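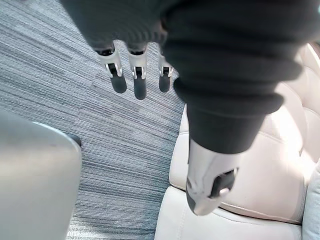
A robot hand in a dark knit cuff, over the cream sofa and the carpet tiles.

CAN IT DO THE SOFA YET?

Regular readers will know that this newsletter asks one question of every home robot it meets, and that the question has never been about chess. Can it tidy a living room? We put it again in January, at the demonstration suite Jendness keeps above its offices, where there is a leather sofa, a good deal of stripy grey carpet and a kettle for the humans.

The short answer is no. The longer answer is no, but it was more interesting than last year.

The chore on offer was what Yaw Gyamfi, who runs the suite, calls a "seating reset". You and I would call it putting the cushions straight and picking up whatever has slid off them. A person does this on the way to doing something else. The machine, which goes by the name of Nida, had the whole morning set aside for it.

Nida began by thinking. There was a lot of thinking. Then an arm went out, the fingers opened, and a scatter cushion was taken by one corner and set down very nicely against the back of the sofa, upside down. I clapped. Yaw pointed out that this cushion has no right way up according to the software, and I said it had a zip, and we agreed to move on.

Socks went less well. A sock on a stripy carpet is a hard thing to see, and a flat sock is a hard thing to pinch, even for a hand with joints in all the right places. Nida got three socks out of five, and one of those came up with a bit of fluff that was treated as a sixth sock and placed in the basket with equal care. The television remote, wedged down the back of the seat, was found but not freed. Anyone who has lost an argument with a sofa will sympathise.

Anjani Nasution keeps the log for the project and was generous enough to read from it. Since the autumn Nida has had 2,038 goes at picking something up from the sofa or the floor in front of it. It has managed 783 of them without help. The log has a separate column for things picked up and then dropped somewhere worse, and that one stands at 423. She would like it known that glasses of water are no longer included.

I asked what a person would score. Rizal Purba, who looks after the hands, said they had tried it with his teenage son and the trouble was getting him to start.

Rizal's own view is that the fingers are now better than the judgement behind them. Leather creases, cushions sag, and the seat is a different shape every time somebody has sat on it. A hand that presses too lightly gets nothing and one that presses too hard leaves a dent, or in one case a bill. Shop shelves, he thinks, will come first, where a tin of beans is the same shape on Thursdays as it was before. Qistina Majimbun, who manages a stockroom for Mandagi and had come along for the biscuits, said he had plainly never seen her shelves.

What would you pay? Jendness won't name a price. Omow, whose rival machine I have yet to see lift anything but its own arm, talks of renting one out at £400 a month, plus a visit from an engineer when it gets stuck behind something. For that money my neighbour Anisa Khoo says she will do your sofa, your socks and your ironing, and let herself out.

I am going back in the summer, when the duvet cover is promised. Letters on the dishwasher piece are still coming in and will be held over to next month.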